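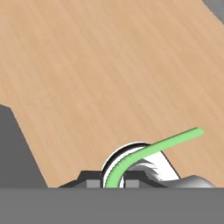
Wrist camera, looking out past the gripper over the wood

Wrist camera or shoulder camera for drawer tasks in sim?
Posted by Eldana Ejigu, March 22, 2018

I'm running a mobile arm in a simulated kitchen and trying to decide which camera to give the policy. The controller is Prerik with the default gains. I can only afford one camera stream at full resolution on my machine, so the other one would have to be dropped or made very small.

What I've done up to now is 412 episodes of reaching for a drawer, half the set with each camera. The wrist view is the one at the top of the page. The gray body of the gripper takes up the bottom of the image and the bracket sits on top of it, so I lose that strip no matter what. The green rod is easy to pick out against the wood, but there are long stretches of an episode where all the camera gets is tabletop. If the arm starts pointed the wrong way, it has nothing to go on.

The other view is mounted higher up and looks down over the arm.
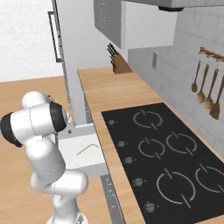
Second camera. Drawer open, gripper partly behind the upper joint

The drawer and the cooktop are both in there, so the policy should always know where it is. My trouble is that the gripper is small and the arm gets in front of it. Success with the two cameras came out close enough that I don't trust the difference. The failures look different, though. With the wrist camera it wanders off early. With the high camera it gets to the drawer and then stops short or closes a little to one side.

Has anyone compared these properly? I would also like to know if moving the wrist camera is worth the bother. I have the old Testeo mount file and could edit it.

Danish Hayat

Wrist. Always wrist for grasping.

Booker Esposito

I don't agree with the answer above as a general rule. It depends on where your episodes start. If the arm starts already facing the drawer, then yes, the wrist view will probably do better, and the wandering mostly goes away. If you randomize the base position, you want the high one.

You said you can run the second camera very small. Do that before you choose. I ran a similar comparison with a Flimedton gripper and kept the wrist at full size and the outside camera at a quarter of the width. The small one only has to tell the policy which way to go, and it was fine for that. I trained 3 seeds of each setup, and I would not believe a close result from one seed -- you didn't say how many you used.

On the mount, raise the camera and tilt it down a bit less so the gripper body takes up less of the image. Keep the fingers in view. I went too far the first time and had to redo the whole set.

Check your step rate also. Stopping short at the drawer can be the controller settling early, and then it has nothing to do with the camera. Log the commanded and measured gripper positions for the last second of each failed run.

Oriana Zapata

Adding to what Booker wrote. Move the high camera sideways before you give up on it. In your second picture the upper joint is between the camera and the gripper, and that is a placement problem. Try 4 or so positions on the cooktop side and render the same saved episode from each. You don't have to retrain to find out which ones are blocked.

Also make sure the drawer starts from the same opening in both halves of your 412. Mine didn't, and it took me until the end of the month to notice.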